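Setting Up Your Restaurant Page on Putach
Section 5: Menus, Photos and Reviews

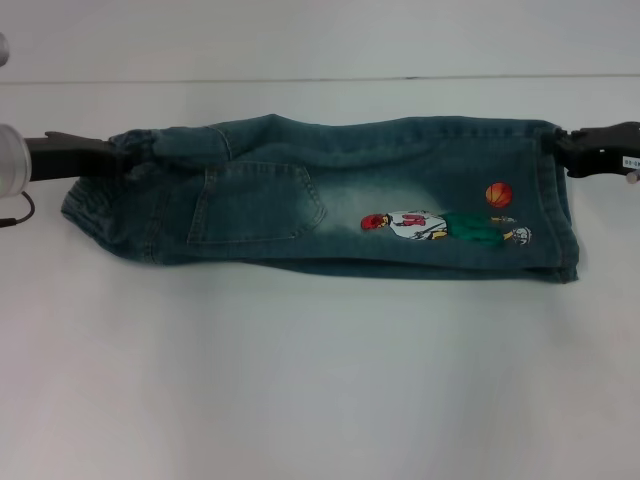 Before you start

You need an owner login and a menu you're willing to stand behind for a few weeks. The sales pages say set-up is quick. Allow an evening, more if your menu is long.

Adding the menu

1. Open Kitchen, then Menu, then New.
2. Type the dishes in by hand. There is an import button that claims to read a PDF. When we tried it with the dinner menu from Bredska, it filed the dumplings under Drinks and dropped every price with a half dollar in it.
3. Keep each dish description under 230 characters. Anything past that is cut without a warning.
4. Enter prices with tax left out. The preview adds tax, but the printed menu doesn't.
5. Press Save, leave the page, and come back to check. The green tick only means the button was pressed.

Note: "Chef's pick" badges are handed out automatically. As far as we can tell, they go to whatever was entered first. Turn them off under Labels.

Caution: The allergen boxes are guessed from the dish name. "Cha noodle soup" came up as free of wheat. Clear all the boxes and fill them in from your own recipes before the page goes live.

Turning on reviews

6. Go to Guests, then Reviews, and choose Show All. The other setting, Show Best, hides anything under four stars, and regular diners can usually smell that.
7. Set the reply delay to 2 hours or more. You'll write a better answer to the cold soup complaint after the lunch rush.
8. Leave Suggested Replies off. They thank everyone for their "kind words," including people who had none.

Note: The Valtevia add-on promises more bookings from bloggers and food writers. It sends your page to a list of around 600 addresses. We asked how many of them open it and got a brochure back. Try the free month first and compare your own booking sheet.

If the page still shows the old menu, sign out and sign in again. Clearing the cache, as the help window suggests, has never fixed it for us.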